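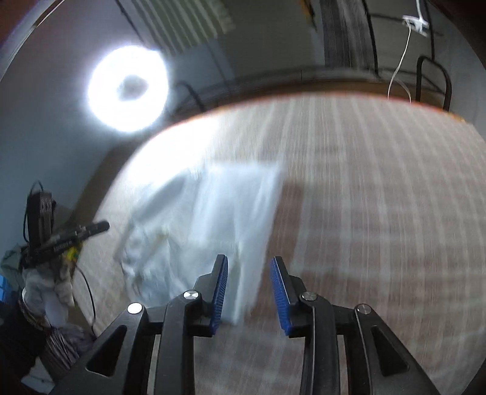
Abb. 1: Weißes Textil auf gemustertem Teppichboden, Ausgangslage vor dem Falten.

Haushalt und Textilpflege, Grundkurs
Skript zur vierten Einheit: Wäsche vom Boden aufnehmen, ordnen und falten
Kursleitung: Reijo Heinonen, Bildungshaus Stolau

Vorbemerkung

Dieses Skript ergänzt die praktische Übung. Es ersetzt sie nicht. Bitte lesen Sie die Abschnitte 1 bis 3 vor der Stunde, den Rest können Sie danach zu Hause lesen. Deutsch ist nicht meine erste Sprache, und manche Fachwörter der Textilpflege habe ich selbst erst in diesem Beruf gelernt. Darum erkläre ich auch solche Wörter, die für Sie vielleicht selbstverständlich sind.

1. Begriffe

Haufenlage: Das Stück liegt ohne Ordnung, die Kanten sind verdeckt oder nur teilweise sichtbar. Abb. 1 zeigt eine solche Lage. Das Tuch liegt locker und zerknittert, und man kann auf den ersten Blick nicht sicher entscheiden, ob es ein Handtuch oder ein Kleidungsstück ist. Mit dieser Unsicherheit beginnt unsere Arbeit sehr oft.

Flachlage: Das Stück liegt ausgebreitet, alle Ecken sind sichtbar, keine Ecke ist unter das Stück geschlagen.

Leitkante: Die Kante, nach welcher wir uns beim Falten richten. Bei einem Handtuch nehmen wir eine lange Seite, bei einem Hemd die Schulterlinie.

Bruch: Die Linie, an welcher der Stoff gefaltet wird. Das Wort hat hier nichts mit einem Schaden zu tun. In jedem Kurs fragt mindestens eine Person danach.

Griffpunkt: Die Stelle, an der man das Stück fasst. Gute Griffpunkte sind Ecken und Säume. Die Mitte einer Fläche ist ein schlechter Griffpunkt, denn dort entstehen neue Falten und die Ecken bleiben unten hängen.

2. Der Untergrund

In den Lehrbüchern wird fast immer auf einem Tisch gefaltet. In vielen Wohnungen ist aber der Tisch zu klein oder besetzt, und die Wäsche landet auf dem Boden. Wir üben deshalb beides.

Ein Teppichboden hat eine höhere Reibung als eine glatte Platte. Das hat einen Vorteil: Das Stück rutscht nicht weg, wenn man an einer Seite zieht. Der Nachteil ist, dass man die Falten schlechter mit der flachen Hand ausstreichen kann. Man muss den Stoff anheben und neu ablegen.

Ein Muster im Teppich kann helfen. Der Teppich in Abb. 1 hat in Beige und Rotbraun senkrechte Streifen und waagerechte Bänder. Legt man die Leitkante parallel zu einem solchen Band, dann sieht man sofort, ob das Tuch gerade liegt. Auf einem einfarbigen Boden können Sie die Fußleiste als Orientierung nehmen.

Vor dem Ablegen wird der Boden gesaugt. Für weiße Textilien gilt das ohne Ausnahme. Wer unsicher ist, breitet zuerst ein altes Laken aus.

3. Das Licht

Weiße Stoffe sind schwierig zu beurteilen. Bei starkem Licht von einer Seite wird ein Teil der Falten sehr hell, und man verliert dort die Einzelheiten. Flecken sieht man dann schlecht, die Kanten ebenfalls. Ich empfehle, das Stück einmal um 90 Grad zu drehen und noch einmal anzusehen. Was vorher im hellen Bereich lag, liegt danach anders zum Licht.

Eine Ringleuchte gibt ein gleichmäßiges Licht, wenn man direkt davor arbeitet. Steht man weiter entfernt oder seitlich, wirkt sie wie jede andere helle Lampe. Am Sonntag am Vormittag haben wir im Übungsraum Tageslicht, und ich bitte Sie, den Unterschied selbst zu vergleichen.

4. Ablauf der Übung

4.1 Ansehen. Suchen Sie zuerst eine Ecke oder einen Saum, ohne das Stück zu bewegen. Zehn Sekunden sind genug. Ist keine Ecke sichtbar, fassen Sie am äußersten Rand des Haufens.

4.2 Aufnehmen. Heben Sie langsam. Das Gewicht des Stoffes zieht die übrigen Teile nach unten, und dabei öffnet sich der Haufen meistens von selbst. Schnelles Schütteln machen wir erst, wenn zwei Ecken in der Hand sind.

4.3 Zweite Ecke suchen. Gleiten Sie mit der freien Hand am Saum entlang, bis Sie die nächste Ecke fühlen. Lassen Sie den Saum dabei nicht los. Bei einem rechteckigen Stück prüfen Sie, ob Sie die kurze oder die lange Seite halten.

4.4 Ablegen. Die hängende Kante berührt zuerst den Boden. Danach gehen Sie mit beiden Händen nach vorne oder nach hinten, so dass der Stoff sich flach hinlegt. Auf Teppich bitte nicht schieben.

4.5 Erster Bruch. Ecke auf Ecke, dann die Kante mit der Hand nachfahren. Bei Handtüchern falten wir zuerst in der Länge, damit der Stapel später in ein schmales Fach passt.

4.6 Zweiter und dritter Bruch. Je nach Fachbreite. Die offenen Kanten zeigen am Ende nach hinten, der geschlossene Bruch nach vorne.

Wenn sich bei 4.3 zeigt, dass Sie ein Kleidungsstück in der Hand haben, wechseln Sie zum Blatt »Oberteile« aus der dritten Einheit. Die Schritte bis 4.2 bleiben gleich.

5. Material und Gewicht

Für die Übung verwenden wir zwei Sorten Handtücher. Die Sorte Vorkwood hat ein Flächengewicht von 584 Gramm pro Quadratmeter und fällt schwer. Die Sorte Dufour hat 230 Gramm pro Quadratmeter, sie ist fast so dünn wie ein Geschirrtuch und knittert stärker. Mit der schweren Sorte lernt man das Aufnehmen leichter, mit der leichten Sorte das genaue Kantenlegen.

Fächer und Stapel werden mit den Klebeschildern von Etix beschriftet. Bitte schreiben Sie die Größe und die Sorte darauf, nicht Ihren Namen.

Ein Stapel im Übungsregal soll nicht schwerer als etwa 3.000 Gramm sein. Höhere Stapel kippen, wenn man ein Tuch aus der Mitte zieht.

6. Häufige Fehler

Das Stück wird in der Mitte gefasst und hochgezogen. Man hat dann eine Art Glocke in der Hand und muss von vorne beginnen.

Die Ecken werden verwechselt, und es liegt eine diagonale Kante oben. Das merkt man oft erst beim zweiten Bruch. Zurück zu 4.4.

Es wird auf den Knien mit rundem Rücken gearbeitet. Benutzen Sie ein Kissen, und richten Sie sich nach jedem Stück auf. Wer Beschwerden mit den Knien hat, arbeitet am Tisch und lässt den Teil auf dem Boden aus.

Kabel von Lampen und anderen Geräten liegen oder hängen im Arbeitsbereich. Ein großes Tuch nimmt ein Kabel beim Anheben leicht mit. Der Bereich wird vor dem Beginn frei gemacht.

7. Aufgabe bis zur fünften Einheit

Falten Sie zu Hause fünf Stücke aus der Haufenlage auf dem Boden und danach fünf ähnliche Stücke auf einem Tisch. Notieren Sie, wie oft Sie den Griff wechseln mussten und bei welchem Schritt. Für die Notizen genügt eine halbe Seite, Stichwörter sind erlaubt.

Abgabe auf Papier zu Beginn der Stunde in Raum 125. Bringen Sie bitte auch ein eigenes weißes Tuch mit, Größe beliebig.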